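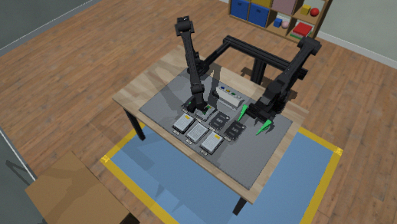 1/ Intake weights for the Rarkdale seizure dogs are in. One property, 44 dogs, all adults, mixed hounds. We scored body condition on the 9-point scale before any feeding. Scoring was done on a table with a dark gray mat over most of the top, leaving bare wood at the edges. Dogs stand better with a mat under them than on bare wood.

2/ Of the 44, 14 scored a 1 or a 2. Those dogs are on the refeeding schedule: small meals, low carbohydrate, every six hours. No free feeding. Phosphorus, potassium and magnesium are drawn daily through day five.

3/ Please do not drop off treats or high-calorie puppy food at the Arkness gate. A starved dog given a full bowl can die of the electrolyte shift. The kennel staff will turn it away.
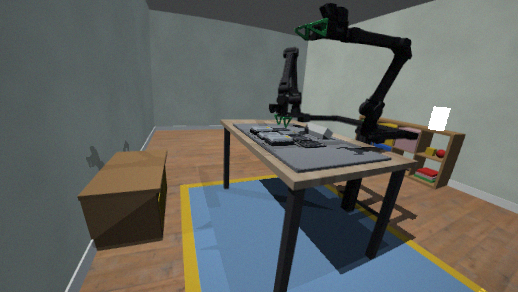
Cudach Animal Services | Field Investigations & Shelter Medicine

4/ On the legal side: the dogs are held as evidence under case 2626. They can't be adopted, fostered out of county or named publicly until the court rules on custody. The bond hearing is Friday.

5/ If the owner does not post bond, title passes to the county and we can start placement. If bond is posted, the dogs stay with us at the owner's cost until trial. Either way they do not go back to the property before a ruling.

6/ Each dog has a microchip, a kennel card and a photo set taken from both sides, front, rear and above. Photos are repeated weekly with the weight. Same scale each time, zeroed before each dog.
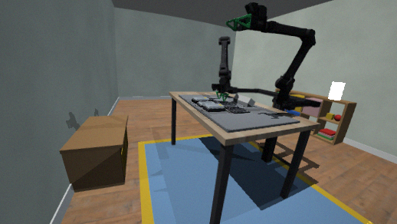 7/ The weekly sets go to the prosecutor with the lab results. Weight gain on ordinary food, with no underlying disease found, is the main evidence that the cause was lack of feed.

8/ Heartworm and fecal results are still out at the Bélanger lab. Will post when they are back.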